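Illwood open day, quick notes before I forget it all

Got there at 10, parking already a mess. Agnes Björklund did the morning tour, 3 halls, no sitting down. First one is storage, 132 racks of pipe sorted by diameter, very tidy, very cold. Then the cutting room. Loud. They hand out earplugs, take the orange ones, the others fall out.

Second hall is where they do the plumbing practice pieces and this was my favorite part by far. White pipe frames, elbows at the ends, tees along the top for the taps and outlets. Could of stayed there an hour.

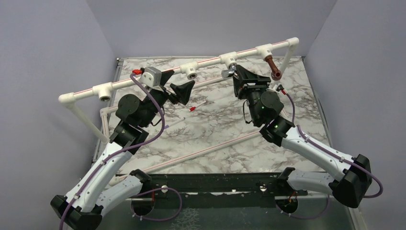

Pipe frame on the marble-look board, Hall 2. Small metal valve or tap in one tee, brown outlet piece in the next.

Asked Agnes about the threads - she says the sockets with a metal ring cost more but the school kits go through a lot of hands, so they pay for it. The Hurken kit is the small one, the Urnden is the big one with the extra legs. They shipped 500 of the Hurkens last year, mostly to trade schools.

Third hall was packing, got rushed thru it. Emanuel Iordache gave a short talk at 2 on fittings and leaks, good but the mic kept dying. Wanted to ask him about sealing tape, missed my chance.

Coffee was free, sandwiches gone by noon. Wear real shoes. Next one is in July I think, check there site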